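Household Skills, evening course
Handout 5: Looking after the bathroom basin
Tutor: Ji-hoon Jeon

Please bring this sheet back next time with your own notes scribbled on it, as we shall be going over the bit about stoppers again. A few of you asked for it, and I was glad, as I rushed it rather badly at the end.

## Before you use any water

I know the temptation is to turn the tap on full and let it all rush away, and I did exactly that for years in my first flat. But bits and grit are much easier to lift when they are dry. Go over the bowl with a piece of kitchen paper, folded into a pad, and work from the rim down towards the drain. Do the rim first -- it is flat on many modern basins and things sit there quite happily for weeks. Hair, soil from a plant pot and crumbs of old sealant all go in the bin.

If the basin is already wet, don't worry. Let it drain, then dab the bits up with a damp cloth and shake the cloth out over the bin, not over the bath (you know who you are!).

## The stopper

Most of you have one of two sorts at home:

- **Push-down (click) stopper.** Press once to close, press again to open. Many of them unscrew by hand, anticlockwise, when they are in the open position.
- **Lever stopper.** Worked by a little rod behind the tap. Some lift straight out and some are held by a pivot underneath, so don't tug if it won't come.

Once it is out, wipe the underside and the stem, and have a look down the hole with a torch. Our practice stopper at the bench was a Brinder, and it came apart very nicely, but yours may be stiffer. Wrap a cloth round it before you reach for any tool, or you will scratch the shine off and be cross with me.

## Washing the bowl

Mix 5 ml of washing-up liquid into a bowl of warm water and use a soft sponge. Go round the inside walls, into the corners, under the spout of the tap and then across the floor of the basin. Leave scouring powder in the cupboard. It dulls the glaze, and a dull glaze holds on to dirt far more than a smooth one does.

For limescale, lay a cloth soaked in diluted white vinegar over the mark for 14 minutes or so of the tea break, then rinse very well. Keep vinegar off natural stone, and never, ever use it alongside bleach.

## The overflow

It does get forgotten, poor thing. A small bottle brush with a drop of washing-up liquid will do, followed by a jug of warm water poured in slowly. Those of you with a musty smell you can't place should try here first.

## For next time

1. Clean your own basin in the order above and jot down how long it took you.
2. Find out which sort of stopper you have.
3. Bring an old toothbrush -- we are doing taps. 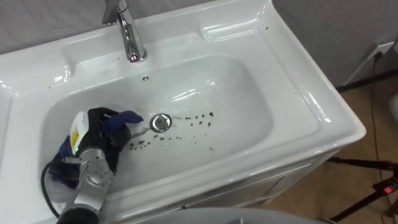

*Basin with dark specks round the stopper, and a few more on the rim.*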